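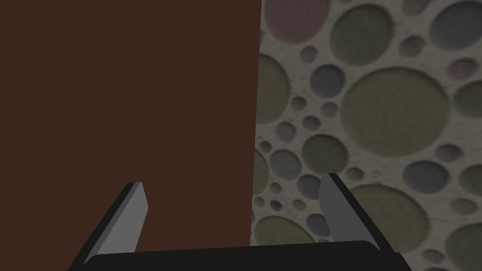
Department of Built Heritage and Interiors, Hakbridge

Figure 2. A plain reddish-brown surface beside an off-white one with round, pebble-like inlays (computer rendering).

4. Floors and their neighbours

4.1 The meeting of plain and patterned surfaces

Anyone who has spent time in the older public halls of Hakbridge will know the little pause that comes when you step from one kind of floor to another. You look down, you shorten your stride a touch, and then you carry on. We have grown very fond of that pause over the course of this study, and in this section we would like to stay with it for a while, before moving on to the harder matter of wear and repair.

The Haugen building, which opened in 1883, is our main case. Its entrance hall was laid with rounded river stones set in a pale mortar, while the rooms on either side were given plain boards painted a deep brown. Bråten, whose survey of the building we have leaned on more than once already, argued that the contrast was a matter of thrift: stones cost very little to gather, and paint hid poor timber. Sundqvist took a kinder view, and thought the builders simply liked the look of it. Having walked the hall many times ourselves — and in all sorts of weather — we lean towards Sundqvist, though the account books do give Bråten a good deal to stand on.

What interests us most is how strongly a flat, unbroken colour changes the way its patterned neighbour is seen. Figure 2 sets the two kinds of surface side by side, with the brown on the left and the inlaid surface on the right. The line where they meet is very nearly upright, with a slight lean, and there is no strip or moulding in our discussion of such joins at this stage; those are taken up in section 5.

We put the question to 100 regular visitors to the Haugen building, and 13 of them told us they had never noticed the change of floor at all. The rest had plenty to say, and several were generous enough to sit with us for the better part of an afternoon. Many remembered the stones as brighter than our colour readings show them to be. We take this as a sign that the dark boards do some quiet work on the eye, much as Sundqvist supposed, and the same tendency appears in the smaller set of replies gathered at Gedell in November, to which we now turn.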